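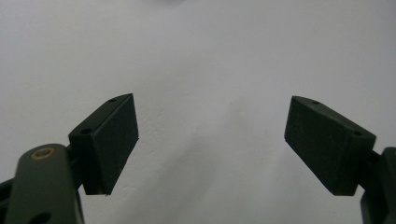 Open day at the Hondiseck panel works, Utgate

Visited 2018-06-16. Free entry, parking in the field behind the loading yard, closed shoes required.

Hondiseck makes painted panels for cabinets, shelving and shop interiors. The open day is held every other summer and this was my second one. I wrote up the first for the newsletter, and a few people wrote back asking about colors and prices, so I have tried to put more of that in.

Getting there

The works is at the far end of the Utgate industrial road, past the tire place. The sign on the main road is small and faces the wrong way if you come from the south. I went past it and turned around at the feed store. The bus stops at the bottom of the hill and it is a 15-minute walk up with no sidewalk for the last part.

Sign-in was at a folding table inside the front office. You get a sticker with your first name and a pair of foam earplugs. Tours left when there were enough people waiting. Ours had nine, including a couple redoing a laundry room and a man who makes display cases for museums.

The tour

Our guide was Milagros Saavedra, who runs the finishing side. She started us in the board store, a long shed with racking down both walls. The boards come in on pallets and sit for at least a week before anyone cuts them, to get used to the air in the building. The store is kept dry all year. It was the most comfortable room of the day.

From there you go through a strip curtain to the saws. One saw was running and they cut a few demonstration panels for each group. The noise is not bad with the earplugs in. Offcuts go into bins by thickness, and anything longer than your forearm is kept for samples. The rest is sent away.

Sanding is next door. Milagros passed around two panels, one sanded once and one sanded twice, and asked us to say which was which with our eyes shut. Most of us got it wrong. The display case man got it right and was pleased.

The paint room can only be seen through a window on open days. Panels go in flat on trolleys and get a primer and two top coats, with sanding between. A panel spends most of two days in there, nearly all of it waiting. The operator held up a wet film gauge to the glass and Milagros explained how it is read. I could not see the marks from where I stood, but she had a spare one in her pocket and let us handle it afterward.

The last stop is inspection. There is a bench with a lamp at a low angle, and each panel is turned under it so that dust or a run in the paint throws a shadow. She showed us a reject with a hair in it. I would not have seen the hair in normal light. Rejects are sanded back and painted again if the fault is on the face. If an edge is damaged they are cut down to a smaller size.

The pale grays

The range most people had come for is called Kuusk. It is a set of plain matt colors, mostly whites and grays, and the one at the top of this page is what I would call a pale gray-white. I did not write down color names against my pictures, so please don't order from my screen or yours.

Milagros spent a good while on pale colors. They are the hardest to keep the same from batch to batch, she said, and customers notice more. A dark blue can drift a little and it will pass. With a gray this close to white, two doors from different batches next to each other will show it right away, especially in a room with a north window. Her advice was to order all the fronts for one room together and to add one spare.

A few things I wrote down from the questions:

Matt finishes mark less than they used to but greasy hands still show around handles. Wipe with warm water and a little dish soap, then dry.

Do not use melamine sponges. They polish the matt surface and leave a shiny patch that cannot be put right without repainting.

Touch-up paint comes in a small jar. It is fine for a chip on an edge and no good for the middle of a door.

Ask for a sample the size of a sheet of paper or larger. The small chips look whiter than the finished panel does.

The couple with the laundry room asked if a gray-white would look dirty next to a white appliance. Milagros said it can, and told them to stand the sample against the machine for a day and look at it morning and evening. They took three samples home.

The sample room

After the tour you are free to stay in the sample room as long as you like. It is upstairs, over the office. There are drawers of samples along one side and a big table in the middle where you can lay them out. The blinds were open and the ceiling lights were off when we went in. Someone put the lights on later and every gray on the table changed a bit, so it was worth seeing both.

Petronella Kekana was looking after this room. She handles the small orders, and she was the person to ask about money. A single door in the smaller sizes starts at $70 and the next size up is $90, painted both sides. Drilling for hinges is extra. Delivery inside the county is free over a certain amount, but I didn't get the amount. Lead time was some four weeks in June and gets longer in July, when the works closes for a week to service the paint room.

She also had an order on the computer that she used to explain how a quote is laid out. It was for a dentist's reception, all in one color, and came to $2,919 with delivery. The part I found useful was the edge line. Edges are charged by the foot and if a side will be hidden against a wall you can leave it primed only. She said most home customers forget to mark which edges will be hidden and end up paying for paint they never see.

There is a second range called Luden, which has a slight grain you can feel. It comes in fewer colors and is a little cheaper. I preferred the plain one for doors. Luden might be better for shelves, where things get slid back and forth. Petronella has it on the shelves in the office downstairs and they looked good after what she said was five years.

Food and practical points

There was a tea urn, sandwiches and a tray of almond cake in the canteen. Money went in a tin for the Utgate swimming pool roof. The canteen is small and was full at noon. I waited until the next tour had gone down and then got a seat.

The tour is all on one level apart from the sample room, which is up a flight of stairs with no elevator. If you can't manage stairs, tell them at the front table. Petronella brought drawers down for a woman in the group ahead of ours.

Children under ten are not allowed past the saws. There was a painting table for them in the office, with brushes and offcuts, and several went home with a finished board still wet.

Photos are allowed everywhere except through the paint room window. Bring a tape measure and your sizes in inches, because they will do you a rough price on the spot. I had left mine on the kitchen counter and had to call home for them.

I ordered two doors and a spare in the pale gray, hidden edges primed only. They are due after the July closing. If anyone wants to look at the samples before then, I have them in a folder and can bring them to the next meeting.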